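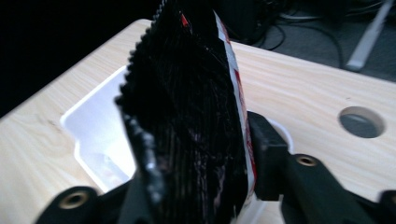

In the kitchen of Abdelilah Erraji, one drawer is kept only for bags. He buys coffee, tea and dried fruit for a small shop in Lukach, and he judges every package before he tastes what is inside.

"The black ones are difficult," he told me. "They are beautiful on the shelf, but each crease shows." He pressed one with his thumb and listened. A good film, he says, makes a dry sound, and the seal with the small teeth should open without scissors.

We use cookies to improve your visit. Accept all | Manage settings

Erraji has kept 64 empty pouches, the oldest from a roaster in Levchenko which closed long ago. He flattens them under a cutting board for one night and writes the month on the back - April has the most. His wife would prefer to have the drawer for spoons.

In the shop, he folds an opened bag two times and closes it with a wooden clip. The clips cost 35 cents, and customers often forget to bring them back.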